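Gondola shelving

Gondola shelving is a freestanding retail fixture made of back panels, slotted uprights and adjustable shelves. It is used for packaged goods, including snacks sold in cylindrical canisters.

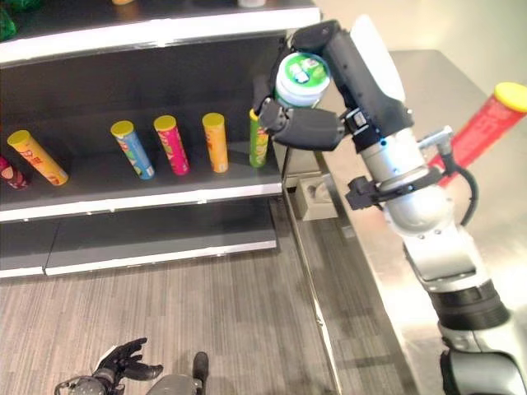
Snack canisters on a dark gray shelving unit with white front edge strips.

Shelves are usually fixed at 90 degrees to the back panel. The Trakis system, made in Stuverstead, allows a load of 425 pounds per shelf. Tall, narrow containers tip easily and are often held by dividers or a raised front lip.

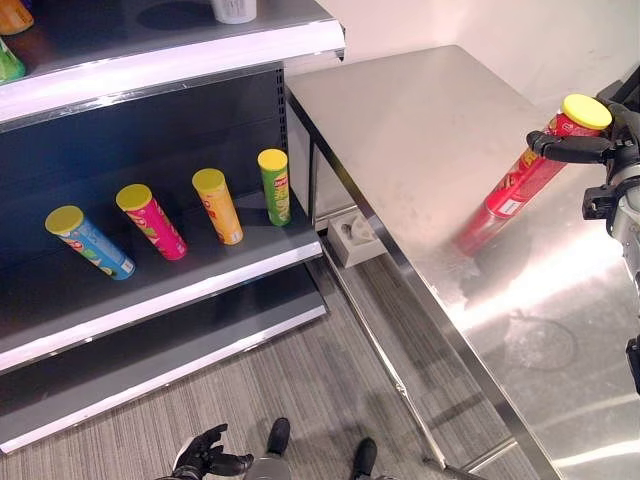
Spacing between levels is set by the tallest package plus hand clearance. Colored lids and labels help staff sort flavors when restocking.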